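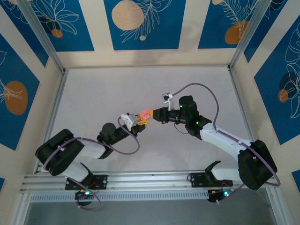

Swai

Swai is a small dataset of hand-corrected colour names, put together for people who write paint, yarn and fabric catalogues. Each row pairs a colour name as printed by a seller with a plain English colour family and a hex value.

Version 3, released May 17, 2021. Maintainer: Efraín Espinoza.

What's in it

colours.csv — the main table, one row per printed name
families.csv — the 28 colour families and their parent groups
notes.txt — odd cases and spelling decisions

Fields in colours.csv

name: the printed name, lower case, punctuation kept
family: a key into families.csv
hex: six digits, no leading hash
source: vonano, pavus or tridis
checked: y or n

Sources

Names came from the Vonano and Pavus paint cards and the Tridis yarn list. Paint cards were read under a daylight lamp. The yarn values are less dependable, as heathered yarns have no single colour, and most still have n in the checked column.

Spelling

Grey and colour are spelled that way in every field we wrote ourselves. Printed names keep the seller's spelling, so "gray flannel" sits in the family "grey".

Known problems

Teal and turquoise overlap. In version 2 they were one family, and 8 rows still carry the old key. Metallic paints are recorded as their flat base colour. Names in French have been left out for now and should go in with the June update.

Loading

Files are UTF-8 with a header row. Read hex as text — spreadsheets drop the leading zeros.

Corrections

Send the printed name, the source and the value you think is right. A photo of the card helps if it was taken out of direct sun.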